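Search this site Enter keywords Go

Regripping and re-zeroing the Trornow two-arm bench (phone boxing cell)

Posted in January by Buppha Hemmin

Writing this up fast, Tanvir is taking over the bench and most of this was on sticky notes. Covers finger pads, gripper zero, wrist camera check and the slow test with a boxed phone. Doesn't cover the arm calibration, Ruaridh has a separate page for that.

When to do it

Pads get done every 500 cycles or when a phone slips, whichever comes first. The counter is on the Bangash screen under Tools > Grip. Reset it when you're done, I forgot twice and we ran old pads for a week.

Also do it after any crash, even a soft one. A finger can look straight and still be off at the tip.

What you need

Pad set, black diamond texture, four pads (two per gripper)
2 mm hex key, the long one
Isopropyl and lint-free wipes
Plastic scraper. No blades
Feeler gauge
Test phone and its box, bottom drawer
Brisix pad adhesive, check the date on the tube

Before you touch anything

1. Finish the cycle. Don't stop mid-pick, the arm holds the phone and then you have to jog it out by hand.
2. Send both arms to SERVICE. Fingers end up pointing away from the table with room for your hands.
3. Mode key to manual, key in your pocket. Not on the bench.
4. Air off at the wall valve if you're working on the left arm. The right one is all electric, skip this.
5. Clear the table. Trays, chargers, coffee.

Swapping the pads

Open the gripper all the way from the pendant. Loosen the two screws behind the pad, half a turn at a time, alternate. They're short and they roll. Put them in the lid.

Slide the pad out toward the tip. If it's stuck, scraper from the side, gently. Old glue comes off with isopropyl and patience. Let it dry, 200 seconds by the timer, no shortcuts here. Yaowalak did it in a hurry last time and the pad walked off on the second shift.

Thin line of adhesive down the middle of the pad back. Thin! If it squeezes out the sides it picks up lint and you get marks on the phones.

Slide the new pad in, textured side facing the other finger. Screws back in, snug, then a quarter turn. Repeat on the other finger. Then the other gripper.

Don't mix old and new pads on one gripper. The grip goes crooked and the phone twists as it lifts.

Gripper zero

1. Pendant, Tools > Grip > Zero. Pick LEFT or RIGHT. Check you picked the right one.
2. Press Close. It creeps shut and stops when the pads touch.
3. Hold the feeler gauge at the tips. Should not slide in. If it does, loosen the finger mount, square it up, start again from 1.
4. Press Save. Wait for the tone.
5. Open and close five times. Listen. A click on closing means a screw head is sticking out.

Finger offset should read 413 on the left arm after a good zero. If it's a digit or two off, fine. If it's way off the finger is seated wrong, don't just type the number in (someone did).

Wrist camera

Lens wipe first, always. One dry wipe, one with isopropyl, one dry. Then bring up live view in Tramis and check that you see both fingers coming in from the bottom corners. If one is missing or much shorter than the other, the bracket has turned. Loosen, nudge, tighten, look again.

Exposure stays on fixed. If the glossy parts of the phone blow out, turn the bench light down a notch and leave the camera alone.

Slow test with the boxed phone

Box open on the table, phone face down in it, camera end to the right as you look at live view. Press the phone down lightly so it sits on the tray.

Speed to 16 percent. Run BOX_APPROACH on the wrist camera arm. Stop it at the hold point, just short of the box, gripper open, and compare your live view: 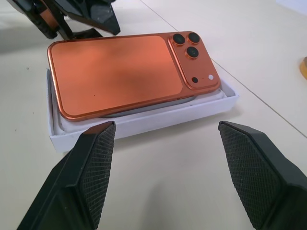

Wrist camera view before the pick. Fingers open in front of the box, other arm's gripper top left.

Check at the hold point:

- pads face each other accross the gap, neither one rolled
- tips clear of the front wall of the box
- you can see the whole camera bump on the phone
- other gripper well back from the box

Little white specks on the pads are just dust. Wipe them off before you go on, they do transfer.

All good, step through the pick one move at a time. Thumb on the stop. Phone should come up level. If it tips toward the camera end, grip point needs to go that way a little, edit PICK_X and step it again.

Put the phone back, same program in reverse. It should drop in without touching the walls. Three clean runs in a row and you can go to full speed.

If it goes wrong

Pendant says GRIP LOST but the phone is held: zero again, you probably saved before the tone.

Phone slides on the pads: glue on the texture, or film from the wipes. Clean. If its still sliding, new pads.

Live view freezes: unplug the camera at the wrist end, count to ten, plug in. Restarting Tramis on its own does nothing.

Arms won't leave SERVICE: mode key. It's in your pocket.

Last thing, write it in the log. Pads, offset, your initials. Kulap reads it at 7 am and she will come find you.

Contact: Trornow bench support, ask for Kulap Intarasuk or Ruaridh Kerr | Copyright Trornow | Back to top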